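Keeping a Home Shrine Clean

A household shrine gets more dirt than any other shelf in the house. Oil, incense ash, flower pollen, wax and red powder all land on the same small surface, and most of them stain. The tips below are for a shelf or cabinet shrine in daily use, whatever deity or saint you keep there. Where your family or temple has its own rule about who may touch the image or when, follow that first.

Oil lamps

Let the lamp cool fully, then pour out what is left and wipe the bowl with a paper towel. Do not put oily water down the drain. Brass lamps come up well with a paste of tamarind pulp and a little salt, rubbed on with the fingers and rinsed off within a few minutes. Dry them right away or they will spot. Do not use this paste on plated lamps. It takes the plating off at the rim first.

Trim the wick before each lighting. A long wick smokes, and the soot goes straight up onto the wall or the cabinet roof. A ceramic tile under the lamp catches drips and can be washed in the sink.

Soot on the wall

Use a dry soot sponge before anything wet. Water turns soot into gray streaks that sink into flat paint. Wipe in one direction, and cut the dirty face off the sponge when it stops picking up. After that, warm water with a drop of dish soap will take care of what remains.

Incense ash

Fill the holder with clean sand or dry rice so the stick stands straight. Sift the sand through a tea strainer once a month — keep a strainer just for this. Ash that falls on cloth should be shaken off outdoors. Brushing grinds it in.

Kumkum and turmeric

Lift dry powder with the sticky side of masking tape. For turmeric on white cotton, wash with soap and hang the cloth in full sun, and the yellow will fade over a day or two. Red powder is harder. Some brands are dyed and will not come out at all, so keep one dark cloth for the days you use a lot of it. 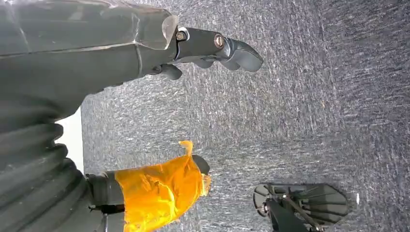
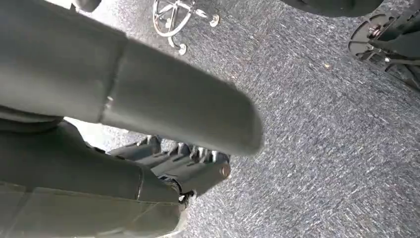
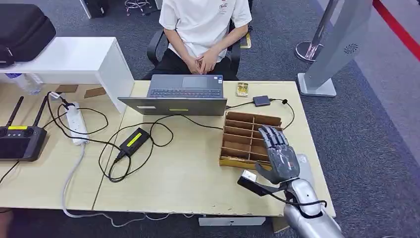
Flowers and garlands

Take flowers away before they go brown. Wet petals left on marble leave a tan ring that needs a baking soda poultice: mix with water to a thick paste, cover with plastic wrap, leave overnight and wipe off. Many families do not put offered flowers in the trash. Dried petals can go under garden plants, with the thread pulled out first.

Framed pictures

Spray the cloth, never the glass. Liquid runs down behind the edge and wrinkles the print. If the shrine is on an outside wall, stick a cork pad on each lower corner so air can move behind. In January that wall is cold, and damp collects there — check the backing for mold when you clean.

Page last updated 9 May 2026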